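The Cloth Came Last
I spent a Tuesday in Irkton teaching a machine to tidy up, and my wrists have opinions
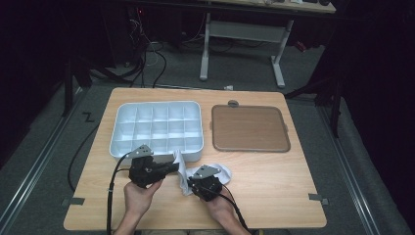

Two hands, no fingers

By mid-morning I had stopped thinking of the grippers as tools and started thinking of them as very bad mittens. You hold one in each hand, with a cable trailing off each, and from then on your own fingers are off limits. Everything you want to move has to be moved with the pinchers. I dropped a cloth nine times before I got it to the tray and back, and I was told (kindly!) that this was a pretty normal first hour.

The place is called Skellenberg, a small outfit on the second floor of a former carpet showroom, and what they do all day is collect examples. Someone sits at a table and does a chore, the grippers record how they moved, and that recording goes into a pile with all the others. A learning system called Dimness chews through the pile and tries to work out what people do when they wipe, fold, open and shut things. I asked about the name and got three different stories, so I'm leaving that one alone.

When I visited, the pile had 3,780 recordings in it, and 1,243 of those involved cloth. Cloth is the headache. A lid is a lid wherever you set it down, but a rag lands in a new shape every single time, and you have to look at it and decide where to grab. I never knew I made that decision. Now I make it out loud in my own kitchen, which my family is enjoying less than I am.

The sorting tray

The table is plain pale wood, just big enough for the job, and my kit for the morning was a white tray with fifteen little square compartments, a brown lid with a gray rim, and a white cloth. The instructions ran to half a page. Pick up the cloth, wipe the lid, put the cloth down, move the tray, start over. I figured I'd be done in twenty minutes and drinking coffee.

Well, no. You have to begin each round with the things in slightly different spots, so there's a bit of fussing before every take, and then you have to not rush. I rush everything. My early rounds were so jerky that the playback looked like somebody swatting a wasp, and those got tossed. The ones they like best are a little boring to watch: reach, close, lift, pause, set down. I got there in the end by humming, for what it's worth, slow stuff only.

What surprised me is that they keep a lot of the fumbles. If you miss the corner of the cloth, go back and get it on the second try, that's a good recording, and people are asked to carry on and finish. A system that has only ever seen perfect grabs doesn't know what to do after a miss. I found this hugely comforting, both as a trainee and in general.

What a good day looks like

The regulars are much faster than me. The house record is 114 usable rounds in a shift, set on the Tambunan job, a kitchen project from last June with a lot of bowls in it. People still bring it up at lunch. I managed almost 2 an hour once the rejects came out, and I'm choosing to blame the cloth.

The work is quieter than I expected, and oddly absorbing. You get picky about things you'd never noticed, like how far to open the grippers before you come down on an edge, or which hand should hold still while the other one does the pulling. After lunch I was moved over to lids only, where I did much better, and around four o'clock I got a whole run accepted without a single redo. I may have cheered.

Then it was back to the cloth for one last round. I pinched one end, lifted, lost it, pinched it again and laid it down more or less flat. They kept that one.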